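How a Kitchen Sink Works

Think about where you wash your hands, rinse an apple or fill a pot. It is probably a sink. A sink looks like a plain bowl, but several parts have to work together to bring clean water in and take dirty water away.

Start with the faucet. Water comes to your home through pipes, and it is always pushing to get out. That push is called water pressure. Inside the faucet is a small gate called a valve. When you lift the handle, the valve opens and the water runs. When you put the handle down, the valve closes.

A tall faucet leaves room for big things underneath, like a soup pot or a watering can.

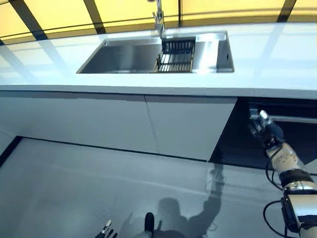
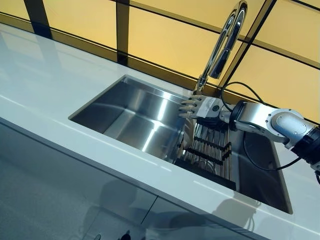 A steel sink set into a white countertop, with a rack in the basin

Reading time: 2 minutes

The big bowl of a sink is called the basin. Many basins are made of stainless steel - a metal that does not rust easily and does not chip if you drop a cup on it. Steel is mostly iron. Stainless steel has another metal, chromium, mixed in. The chromium makes a very thin skin on the outside that keeps water and air away from the iron.

A rack in the basin holds wet dishes up off the bottom. The gaps let drops fall through, and air can get all around a plate. Some racks are made of rods that roll up like a mat, so they can be put away in a drawer.

Now for the part you don't see. At the bottom of a basin is the drain, and under it is a pipe with a bend shaped like the letter U. This bend is called a trap. A little water always stays in it. That water works like a plug and stops bad smells from coming back up the pipe. The trap is often hidden in the cabinet under the sink.

Some sinks also have a small hole high up on the side. It is called an overflow. If someone forgets to turn off the faucet, water can go out through the hole before it reaches the top.

Words to know

Valve - a gate that starts and stops water
Basin - the bowl of a sink
Trap - the bend in a drain pipe that holds water
Overflow - a hole that lets extra water out

Written by Tuncay Türkmen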